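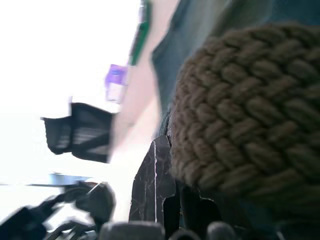
Section 4: Washing, drying and reshaping knitted items

4.1 Before you start

This section covers hats, cowls, mittens and small baskets made from the thick yarn supplied in the Wumov chunky kits. It applies to the finished piece, after the ends have been woven in as set out in section 3. If any ends are still hanging, go back and deal with them first. A loose end will work its way further out in the wash and is hard to pull back without puckering the stitches beside it.

A hat in the braided pattern weighs more than you might expect when it is full of water. The yarn is thick and the rounds sit close together, so it soaks up a good deal and gives it back slowly. Most of the damage we are asked about comes from lifting a soaked hat by the crown or hanging it on a peg. Both will stretch the upper rounds and leave the brim wavy.

You will need:

a washing-up bowl or a clean sink
mild liquid soap suitable for wool
two bath towels
a tape measure
a bowl or balloon close to the size of the head
a flat drying rack, or a third towel on a table
a blunt darning needle

Measure the item before you wet it. For a hat, lay it flat and measure across the brim and from the brim to the top of the crown. For a basket, measure across the base and up one side. Write both figures on the care card that came with the kit. You will want them at step 4.4.

Note: If the piece was made with a substitute yarn, follow the band from that yarn instead. The times given here are for the kit yarn only.

4.2 Washing by hand

1. Check the item for snags, crumbs and grit. Shake it out of doors, then run a finger along the grooves between the braids, where dust tends to settle.

2. Fill the bowl with cool water. It should feel neither warm nor cold on the inside of your wrist.

3. Add one teaspoon of soap and stir until it has dissolved. Do not pour soap straight on to the yarn.

4. Lower the item in and press it down gently with flat hands until it stops floating. The thick parts may take several minutes to wet through.

5. Leave it to soak for fifteen minutes. Do not rub, twist or scrub.

6. Put one hand under the crown or base and the other under the edge, and lift the whole weight together. Let it drain over the bowl.

7. Empty the bowl, refill it with water at the same temperature and press the item through it. Repeat until the water stays clear. Darker shades usually need a third rinse.

Caution: Do not move the item from cool water to hot, or from hot to cool. A sudden change will felt the yarn. Felting cannot be undone, and a felted hat may come out two sizes smaller.

Caution: Wash dark shades separately the first time. The teal and the bramble both give up a little colour in the first wash, and it will show on a pale brim.

4.3 Taking the water out

1. Support the item from below and press it lightly against the side of the bowl. Do not wring it.

2. Lay it on the first towel. Roll the towel up from one end, with the item inside.

3. Lean on the roll with your forearms, working from one end to the other. Unroll it, turn the item over and do the same with the second towel.

4. Stop when the item feels damp and no water comes out under your thumb. A kit hat has 377 g of yarn in the largest size, and at this stage it will still be noticeably heavier than that.

A short spin in a machine is possible if you have a net bag and can set the speed yourself. Use 400 rpm or less, for one minute at most. We prefer the towels, particularly for the baskets — a spin can push one side of the base out of true.

4.4 Reshaping

Do this straight after the towels, while the stitches can still be moved.

1. Turn the item right side out. Lay it flat and pat it to the measurements you wrote down at 4.1.

2. If it is too wide, push the rounds together from both sides with your palms. If it is too narrow, slide your hands inside and spread them slowly. Do not tug at the edge.

3. For a hat, set it over the upturned bowl or balloon. The crown should rest on top without being pulled tight, with the brim hanging free.

4. Look at the curve of the rows from the side. They should follow each other evenly over the dome. Where two rows have bunched, ease them apart with a fingertip, starting at the crown and working down.

5. Plump up any flattened loops. Put the blunt needle under the loop, lift it slightly and let it go. Treat the loops on each side the same way, or the one you have lifted will stand out.

6. For a basket, fill the inside with a dry, rolled towel and press the base flat against the table.

Note: A balloon is easier to fit than a bowl but it will lose air overnight. Check it at bedtime and top it up if the hat has begun to sag.

4.5 Drying

1. Place the item in a room with moving air, away from radiators and direct sun.

2. Turn it every few hours. If it is on a form, turn the form too, so that the same side is not always towards the wall.

3. Remove the form after the first day and let the inside dry. A folded tea towel in the crown will hold the shape without trapping damp.

4. Allow about 3 days in all. In November, or in any unheated room, it can be a good deal longer. Feel between the braids before you decide it is done — the outside is always dry first.

Caution: Do not use a tumble dryer, a hairdryer or an airing cupboard. Do not put a damp item in a drawer or a plastic bag.

4.6 Storing

Keep hats on a shelf, crown up, with a little tissue inside. They may be stacked two deep. More than that and the bottom one will take a crease across the dome that needs another wash to remove.

Baskets can be stored one inside another if they are different sizes. Take them apart once a season and check the inner faces for moth. Cedar blocks are fine. Do not let scented sachets touch the yarn, as the oil can leave a mark.

4.7 Small faults and what to do

The brim has gone wavy. The edge has been stretched. Wet the lowest 7 rounds only, push them together, and dry the hat flat with a folded towel alongside the brim.

One loop stands proud of the rest. It has caught on something. Turn the item inside out, find the same strand on the back and draw the slack through with the blunt needle, sharing it between the neighbouring stitches. Do not cut it.

The surface is fuzzy or has small balls on it. This is normal in the first few weeks of wear. Pick the balls off by hand. A fabric shaver is too fierce for this yarn and will thin the tops of the loops.

The item smells musty. It was put away damp. Wash it again from 4.2 and allow an extra day for drying.

The crown has a hole at the centre. The gathering thread has slackened. See section 3.6, Closing the crown. Do this before the next wash.

The colour looks patchy. Soap has been left in the yarn. Rinse twice more in cool water and dry as before.

4.8 Repairs and spare yarn

Each kit includes a short length of spare yarn, wound on the back of the care card. Wash it along with the item so that the colour keeps pace. If you have used it up, spare lengths in the current shades can be ordered from the Madbridge workshop. Send the shade name and the batch letter from the card, as batches vary slightly.

Repairs that need more than one round reworked can be posted to Rosângela Batista at the same workshop. Please wash and fully dry the item first, and tie a piece of contrasting thread next to the fault.

Section 5 covers linings and how to fit them.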